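Bench sorter and small repairs, part-time, Diveck workshop, Plolthorpe

We've read plenty of ads promising a "dynamic environment." You would be standing at a wooden workbench, putting mixed small items into bowls and pouches and tightening screws. If that sounds dull, it may well be, and we'd like you to find out before you sign up - the trial shift is paid.

Shifts start at 9 a.m. and last 3 hours. Pay is $100 a shift.

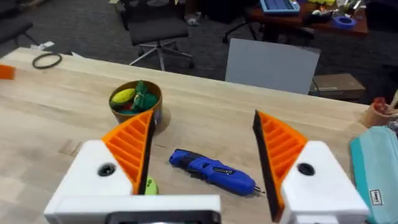
Do I need my own tools? We supply the tools, and we prefer that yours stay at home.

Experience is welcome, but we don't take it on faith. Everyone gets the same tray of around 300 mixed parts on the trial shift, and we look at how it's sorted when you're done. Speed claims on a resume don't impress us.

To apply, write a few plain lines to Diveck, Unit 961, Van Dijk Yard, Plolthorpe, and say which mornings you can work. No cover letter templates, please. Applications close at the end of June.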